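Hillon Butcher-Block Work Table: Review After a Summer of Use
Oct 3, 2019

I bought the Hillon table in June to replace a folding table that had started to sag in the middle. I wanted a hard, flat top for craft work, some packing and the odd meal. I looked at the Grorkico version first, but the Hillon was in stock at the store in Prurkville and I could take it home the same day.

Assembly

The top and the frame come in separate boxes. The frame goes together with bolts and a hex key, both supplied. Start all the bolts by hand before tightening any of them. I didn't, and had to back two of them out again to get the last corner to line up. The instructions are drawings only, and the one for the cross brace shows it upside down compared with how the holes are drilled. Get a second person for the top. It is heavy and awkward to turn over.

The top

The top is the reason to buy this table. It is solid under the hand and doesn't bounce when you write or hammer lightly on it. The strips were well glued on mine, with no gaps and one small filled knot near a corner.

It comes with a clear finish already on. Water beads up if you get to it quickly. I left a damp cloth on it overnight and got a pale ring, which faded after a couple of days. Packing tape pulls off clean. A dropped screwdriver left a dent. I wouldn't cut food directly on this finish, and the maker's leaflet says the same.

Sanding and refinishing should be possible later on. I haven't tried it. A light pass with 80 grit on the underside, where I had dripped some glue, went fine.

The frame

The frame is steel and stiff enough. There is a little side-to-side sway if you lean on one end, less after I retightened the bolts in the second week. The leveling feet screw in and out by hand and hold their setting. The black coating has chipped in one place where a chair keeps hitting it.

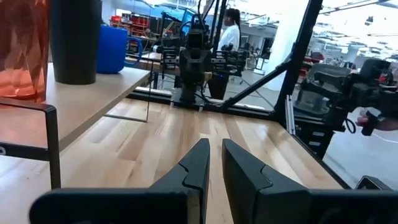 Shine is my main complaint. The finish is glossier than the store sample, and under overhead lights you get soft streaks of glare on the wood. For sewing or reading small print I put down a desk mat. The color is better than I expected. The strips run from blond to honey, and they sit well next to the pale side table, where I keep the blue mug and the orange-red vase. Drinks stay over there now, after the business with the damp cloth.

Other notes

The box smelled of varnish for a few days, so open a window. One foot pad was missing from my kit. I wrote to Mahama, who handle the parts orders, and a replacement came in 6 days at no charge.

Would I buy it again? Yes, for the top. If you work under bright lights, ask whether they have the matte finish - it was listed in the leaflet, but the store didn't carry it.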